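Ticket 300: Hand-held grippers dropping out during open day demo
Product: Zinton hand-held gripper, pair
Site: Urnska
Opened by: Bouchra Ramadan
Opened: April 19, 2023
Status: Closed, with two follow-ups
Priority: High (visitors on site)

Summary

During the open day at Urnska, the left gripper of the demo pair kept losing its link to the recording laptop. The jaws still opened and closed by hand, but the opening value on the visitor display froze. It happened on the garment folding demo and nowhere else. The pick-and-place table in the front room ran the same software all morning with no faults.

Setup at the time

Two Zinton grippers, one per hand, both on the firmware from December. One Kramer hub under the bedside, powered from the wall. One laptop on the landing, running the Wasov recorder, with a second screen turned toward the visitors. The folding demo was in the bedroom of the demo apartment. Groups stood in the doorway and watched one operator work on children's clothes on the bed, then two people from each group could try it themselves.

What was reported

First group: display froze partway through the second garment. The operator kept going and most visitors did not notice. Recorder showed "left: stale" in yellow.

Second group: same thing, sooner. A visitor asked why the number on the screen was not changing. I restarted the recorder, which took long enough that we lost the rest of that group's slot.

Third group: paused before it started. I opened this ticket from my phone.

What I checked

1. Battery. Left gripper was at 22 percent, right gripper was well above that. I put the left one on the charger for 30 minutes and ran a short session with just our own people in the room. The fault came back. Battery ruled out as the only cause, though 22 percent is lower than I want to see at the start of an open day.

2. Recorder settings. The stale timeout was set to 300 ms, the same as in the front room. I left it alone. Raising it would have hidden the warning without fixing the display.

3. Swap left and right. I changed the labels in the recorder so the left unit reported as right. The fault followed the unit and its cable, so it was not a software slot problem.

4. Cable. I unplugged the cable at both ends, looked at the pins and plugged it back in. Nothing bent and no dirt. When I wiggled the plug at the gripper end the value held steady. When I wiggled it at the hub end, the value froze, then came back after a few seconds.

5. Hub port. I moved the left gripper to the next free port on the Kramer hub and repeated the wiggle. No freeze. I put it back in the original port and got the freeze on the first try. I marked the bad port with tape.

6. Full run on a garment. With the left unit on the new port, I asked the operator to do the pink and cream jacket with the puffy hood. It is the hardest item we had out. The body is bulky, the hem is elastic and bunches up, and a pinch on the fabric has to be kept narrow or the layers slide. We used it because the earlier freezes came when the operator was reaching across the bed and pulling on the cable.
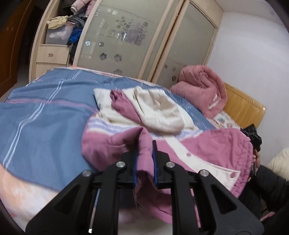
7. Repeat with reach. The operator did the same jacket again, this time working from the far side of the bed so that the cable was at full stretch. The opening value updated the whole time. Recorder stayed green. I let it run for 3 more garments before calling the next group in.

Result

Remaining groups went ahead with no stale warnings. We skipped the visitor try-out for the third group to get back on schedule and told them they could come back at the end. A few did.

Cause

Loose port on the Kramer hub. Under a light pull the connection opened for long enough to pass the 300 ms timeout, and the recorder did not pick the device up again cleanly. The front room did not see it as the grippers there are used close to the hub and the cables hang slack.

There is a second, smaller issue. The display holds the last good value when a unit goes stale. The yellow text is on the operator's screen only, so to the visitors it looks like a gripper that is not moving. I have filed that separately with Wasov.

Comments

Wasov support: Thanks for the swap test, that saved us a round of questions. We can confirm the display holds the last value on purpose. We agree it is a poor choice for a demo. Would a blank field be better for you, or a grayed-out number?

Bouchra Ramadan: Blank, please. With a grayed-out number people will still read the number.

Wasov support: Noted. Can you also attach the recorder log from the second group? We would like to see why it needed a full restart. It should reconnect on its own when a port comes back.

Bouchra Ramadan: Attached. Be aware that the first part of the log is from our setup before the doors opened. I had the right gripper unplugged then to change a pad, so ignore the "right: missing" lines. The lines you want start after the session named "folding B".

Wasov support: Found it. The unit came back under a new device number and the recorder kept waiting for the old one. Known problem, fixed in the next build. For now, "Rescan devices" in the tools menu should do the same job as a restart and takes less time.

Bouchra Ramadan: Tried Rescan with the bad port this afternoon after the last group left. It works – the value comes back right away and the session file stays open. I have added it to the card taped to the laptop lid.

Follow-ups

Replace the Kramer hub before the next visit. Do not move it to the front room as a spare. It is in the fault box with tape on the port and this ticket number on the lid.

Add a cable clip at the bedside so that a pull on the gripper does not reach the plug. The clip we tried at the end of the day was too small for two cables side by side.

Also for the checklist: charge both grippers the evening before, and do the wiggle test at the hub end as well as the gripper end. The current list mentions the gripper end only.

Closed by Bouchra Ramadan. Reopen if the stale warning shows up with the new hub.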